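## Hanging baskets: what we learned in the small workroom

In April we changed how we store things in the small workroom at Broltach, and several members asked me to write down what we did. I am not a professional of storage. I only work in this room often, and I was tired of moving objects from one side of the table to the other side before I could begin.

The problem was simple. The table is the best thing in the room, and we used it as a shelf. When a person finished, the pan stayed there, and the power strip, and the cables, and the next person pushed everything to the back. After some weeks the free part of the table was as wide as a dinner tray. Nafula Odera made a drawing of the table at that time, with all the objects on it, and put it on the door. It was a little embarrassing for all of us, me included.

We discussed buying a cabinet. Sarantis, the shop near the bus station, has one that would fit by the window, but a cabinet needs floor, and we do not have much floor. Also I know my own character. If a thing goes behind a door, I forget that I have it, and I buy the second one. So we decided to use the rails. They were already there and they carried nothing.

The rule for the first basket is: electricity and small tools. It hangs on the rail at the back, at the middle height. The power strip lives inside, so it does not lie on the table where a cup can fall over it. I was afraid that the cables would take all the place. They do take a lot of it, I must say. If you have patience, roll each cable and close it with a piece of cloth tape. If you do not have patience, push them all to one end, and leave the other end for the things you need every day.

The second basket is on the left side, and it is for the kitchen things. We wanted first to hang the frying pan on a hook by its handle, but then it swings when somebody touches the post. In a basket it stands quietly. Put it with the handle up, then you can take it with one hand. 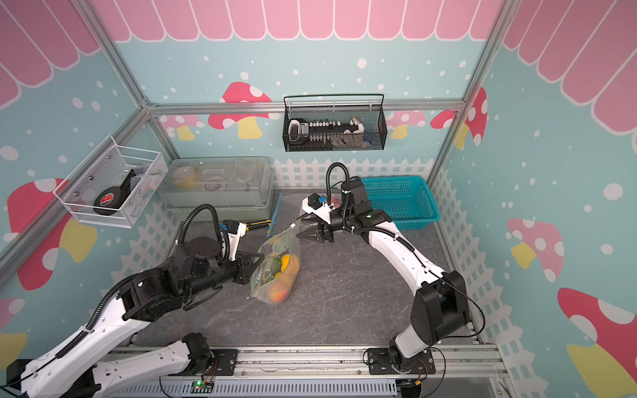
*The small workroom at Broltach: wire baskets on the rails, clear box at the back of the table.*

Some of you have asked if the baskets do not spoil the walls. I think they do not. The mushrooms and the picket fence were painted to make the place cheerful, and I was against covering them with a board or with closed shelves. Through wire you still see the color behind. I like the pink awning best, and it is high enough that we never needed to hang anything in front of it. The people who prefer the mushrooms are many, and I respect this.

**About choosing a basket**

We bought ours from Skomeo, by the catalog, and we made one mistake, so please learn from us. Measure the rail before you order, not only how long it is but also how thick. The hooks of our first order were too narrow and did not go over. We had to send back 2 baskets and wait 4 weeks for the exchange. I had measured the height of the wall very exactly, and the rail I did not measure.

Look also at the bottom of the basket. If the holes are large, the small things fall through, and you will find them with your foot. For screws, clips and similar I recommend a small closed cup which stands inside the basket. An old yogurt cup is good enough.

The weight is another question. Skomeo writes in the catalog that each basket can carry 3000 grams. I weighed our kitchen things on the scale at home and they are below it, but I would not add a second pan. When the hooks begin to lean forward, take something out.

**About the clear box**

Not everything should hang. The things that are light, or round, or that come in many small pieces are better in a box with a lid. We keep one large plastic box on the table, at the back against the wall, and it is the only storage that is allowed to stand there. I asked for a clear one because then I do not open it three times to look for the same thing. It does not show you everything. The things in the middle are hard to recognize, and for this I have a small list in my notebook of what went in. A label on the lid would be more practical for the others and I will make it when I find my good pen.

To clean the tabletop we use Drimix with a soft cloth. The gray marble pattern is beautiful but it hides the dirt, so do not trust your eyes and pass your hand over the surface. Lift the box also. The dust collects behind it in a line, and I have seen people wipe very carefully all around it.

**How we keep it so**

Before you leave, please give five minutes to the room. The pan goes back to its basket on the left. Cables and tools go back to the rail basket. What is small and has no home goes into the box, and if the box will not close, it is time to take out what we do not use. Please do not press on the lid, the corners of such boxes break easily and then we must buy a new one.

If you bring an object from your house, write your name on it. I have at my place two spoons and one roll of tape whose owner I do not know. They are in a bag by the entrance until the end of the month.

Nafula has offered to help other groups who want to hang baskets in their rooms. She has a good drill and a level, and she is more exact than me with measuring. Leave her a note in the tray next to the sink, with the length and the thickness of your rail.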